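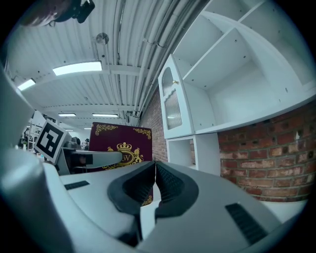

Two white grippers, one just beyond the other.

Apr 23, 2021
by Viorica Sârbu

So I finally watched Staslow last night, the one everybody at work has been going on about, and I've got to say I'm a bit in love with it! It's slow (really slow, the first half hour is mostly a man looking for his brother's van) but then the sister turns up at the ferry and I was sat bolt upright till the end. I cried at the bit with the coat. Titilayo Okeke rang halfway through and I didn't pick up, sorry Titi.

It did 11 weeks at the little cinema in Plestov before anyone here would show it, and our screening had 63 people in, in a room that takes 200. I thought that was pretty good for subtitles and rain. The couple behind me left before the credits, which is a shame as there's a lovely song over them.

Now I want to see Neagu, same director, older film, supposed to be funnier. It isn't out on disc till July and I'm not paying 50 quid for the import. I did look, though. Twice.

Bed late, toast for supper, must ring Titi back.

Comments

Titilayo Okeke: I KNEW you were ignoring me. Was it the coat bit?? I had to pause it and make tea.

plestov_pete: Neagu is much funnier, the wedding alone is worth the wait. Skip the dubbed one.

Marsh: Thought the van stuff dragged but yes, great song.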